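Robot Club Explainer: How Do You Teach a Robot to Make a Sandwich?

For grades 3 to 5. From the Grendetell after school robot club

OK so quick version. We have a robot project. It's called Pikero. Yes we voted. No it does not stand for anything.

What is Pikero suposed to do? Kitchen jobs. Small ones. Pick up bread, put bread down, move a bottle, wipe a spot. Easy for you. You've been doing it since you were two or three. A robot starts with zero.

First big word: WORKSPACE
That means all the places a robot can reach. Try this. Sit in a chair, keep your back against it, and stretch out one arm. Swing it all over. Everything your fingers can touch is your workspace. The cookie jar on top of the fridge? Not in it. Sorry.

A robot that's bolted down has the same problem. It can't scoot closer. So before you ask it to do anything you have to know where its reach stops, and put your stuff inside that.

Second big word: GRID
Ever played a game where you call out B4 or D7? That's a grid. We use tape for ours. Blue painter's tape, the kind that peels off without wrecking anything. You stick lines across and lines up and down and now the table has neighborhoods. "Put the towel in the bottom left one." Everybody knows what you mean.

Do the lines have to be perfect? Nope. Ours are not. Some of them slant and one got kind of wavy. Fine. The lines are mostly for the humans, so we can put things back in the same area after every try.

Why the same area? Because of the next word.

Third big word: TRIAL
One try is one trial. You set up, the robot goes, you write down what happened. Worked, didn't work, sort of worked. Then you set up again. And again. Our notebook is at 594 trials. We began in December. My hand hurts just typing that.

If the bread is in a different spot every time and the robot misses, was it the robot or was it the spot? You can't tell. So change ONE thing. Move the bread and leave everything else alone. Next round turn the bread a little. That's called a fair test and you probably did it with bean plants already.

Why is bread hard??
Good question, we get it a lot. A wood block is always the same. Bread squishes. Bread is a funny shape, flat on one side and round on the other. Two slices on top of each other, ugh, the robot has to figure out where one stops and the next one starts. Squeeze too hard and you get a bread ball. Too soft and it drops. Also crumbs. Crumbs everwhere, all the time.

Bottles are hard in another way. Smooth, round, heavy. And shiny, and shiny stuff can confuse a camera.

Try it at home (no robot needed)
You need: a table, painter's tape, a slice of bread on a plate, kitchen tongs, a friend.
Tape some lines on the table. Ask a grownup first please.
Put the plate inside one of the boxes.
One person is the robot. Eyes closed, tongs in hand.
The other person is the programmer. Only say things like left, right, forward, stop, open, close.
Do 5 trials. Write them all down, even the bad ones.
Then switch.

Hakim elementary did this on science night, 29 teams, and the best pair got the bread in 51 seconds. Beat that.
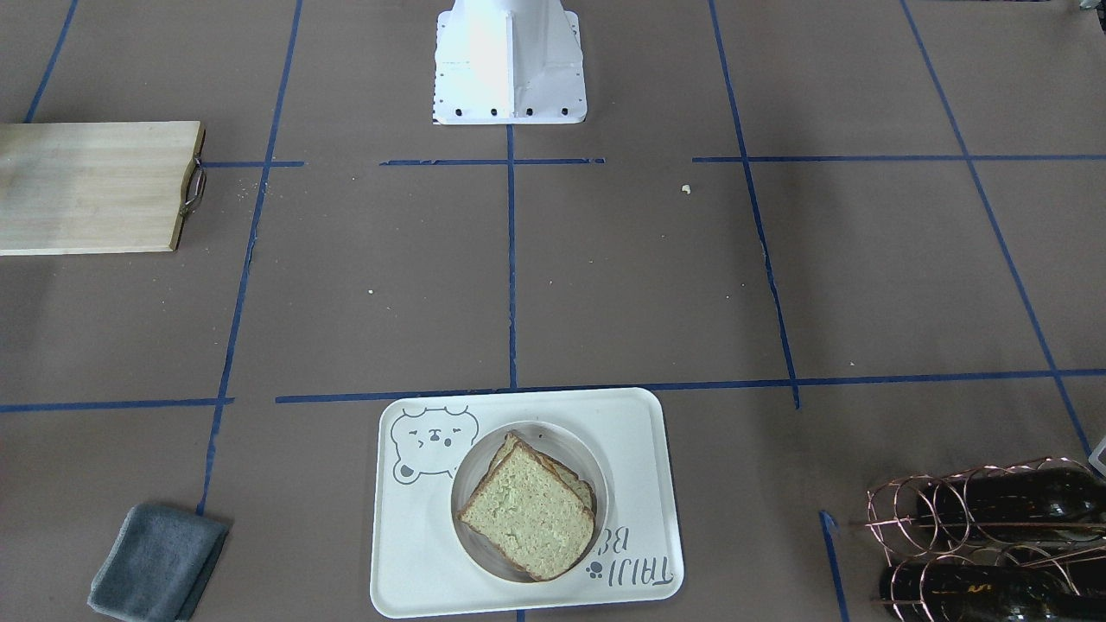 Last word for today: RESET. After each trial you put it all back how it was. Boring but super important. Skip it and your notebook is junk. Next month is the Grasia meet and we still need a poster, so if you can draw bears or bread come find us at 3:15.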